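Notas para la charla – Jornada de radio local, bloque de la mañana

Saludar, dar las gracias a Zodwa Cele por la invitación y dejar que la gente termine de sentarse, que siempre hay quien viene con el café en la mano (y bienvenido sea).

Empezar por Radio Graltport. Contar que cuando llegué teníamos 38 horas semanales de programa propio y el resto era música enlatada, y que aun así la gente nos llamaba para pedir recetas, para avisar de un perro perdido o para felicitar a una tía. Leer aquí el mensaje de la oyente de Bezerra, despacio, sin dramatizar.

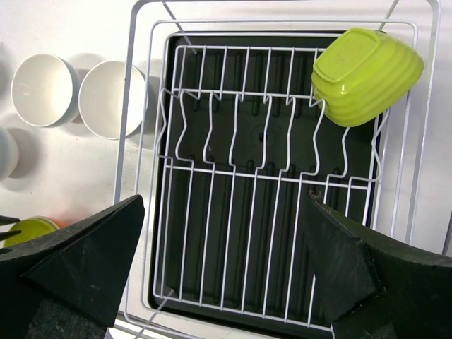 La parrilla de la mañana la rehicimos en agosto, con Sibusiso Molefe al frente, y os confieso que me costó dormir aquellas semanas. Lo que más nos ayudó fue pensar en qué está haciendo el oyente mientras nos escucha. A las ocho y media muchísima gente está en la cocina, recogiendo el desayuno, con un escurreplatos blanco de alambre como ese delante y las manos ocupadas, y no va a mirar una pantalla ni a buscar un enlace. Así que frases cortas, el nombre del invitado repetido cada poco, y el teléfono dicho dos veces – dos, por favor, y con calma.

Pausa. Preguntar quién de la sala escucha la radio en la cocina y dejar que levanten la mano.

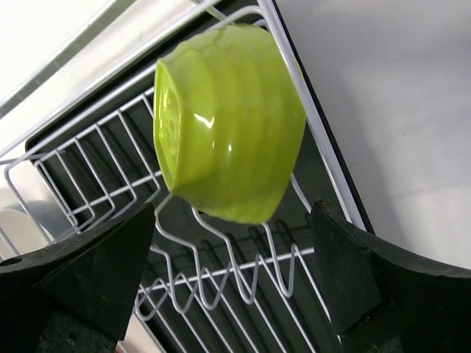 Cuenco verde lima, boca abajo.

Pasar a Lendeo, el archivo sonoro. Tenemos 883 piezas catalogadas, desde entrevistas largas hasta cuñas de comercios que ya cerraron, y cada vez que emitimos una nos escribe alguien que reconoce una voz. Poner el corte del mercado (dura 19 segundos, avisar a la cabina) y no hablar encima, que me conozco y siempre acabo

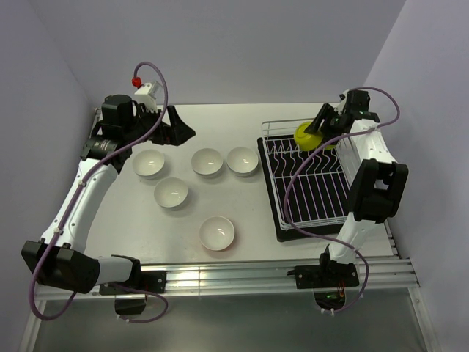

comentándolo antes de tiempo. Después del corte, explicar cómo pedimos los permisos a las familias y lo bonito que ha sido, casi siempre, ese rato de conversación. Mencionar el boletín de Prulari, que ya llega a 2519 suscriptores, y dejar la dirección en la mesa de la entrada.

Si queda tiempo, la anécdota del micrófono abierto. Si no, directamente a las preguntas, y que Sibusiso conteste las técnicas.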